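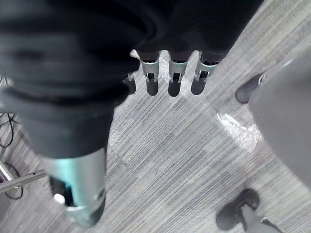 Over the gray striped carpet.

May 11, 2020

Watched the last part of Fandulura tonight with the kids. We started it three nights ago and had to keep stopping, once for a bath and once because the youngest fell asleep before the harbor part. The box says 13 and up for one of the extras, but the film itself is fine for all of them.

I want to get some of this down before I forget it, as I said I would send a review to the library newsletter and it has been sitting undone for a week.

The story is simple. A brother and sister find a map in their grandmother's house and follow it to Clalovine, a town that only shows up when the tide is out. There is a club of children who look after the place, and a man called the Collector who wants to sell it off in pieces. The kids have to pass some tests to be let in. The first test is a riddle and it is a good one. The second is a rope bridge. The third I didn't follow, and neither did anybody else on the couch.

What worked: the town. They built real stairs and real boats and it shows. The sister is the better actor of the two and gets the better lines. The music was good too, mostly fiddle, and it stays out of the way when people are talking.

What didn't: the middle drags. There is a long stretch in a cave where they go over the map again and again. I got up and folded towels and came back and they were still in the cave. The Collector shouts a lot and is less scary the more he does it. My oldest said he was better before he had a hat, and I agree.

No swearing. One bad fall, and the boy gets up from it. There is a scene with a drowned bell that bothered the middle one, and she asked to have the hall light on after. I should put that in the review. Other parents would want to know.

The disc has a short about how they made the boats, plus a trailer for Fludus, which looks like more of the same with snow. The kids want it. It's due in October, so I have time to be asked every day until then.

Looked up the company after they went to bed. Vasiliu has put out a lot of these and I had never noticed the name. The comments page had 405 posts on this one film, most of them arguing over whether the grandmother knew all along. I think she did. She packs two lunches before they ever find the map.

The newsletter wants no more than 300 words and my draft is at 572 — mostly the cave. I'll cut that down tomorrow. I could lose the part about the music as well, but I'd like to keep it.

Four stars out of five, I think. The youngest says five. She has been asking where the tide is ever since, and she put her rain boots by the back door before bed.

Need to get milk, and the disc goes back in its case. It's still in the player.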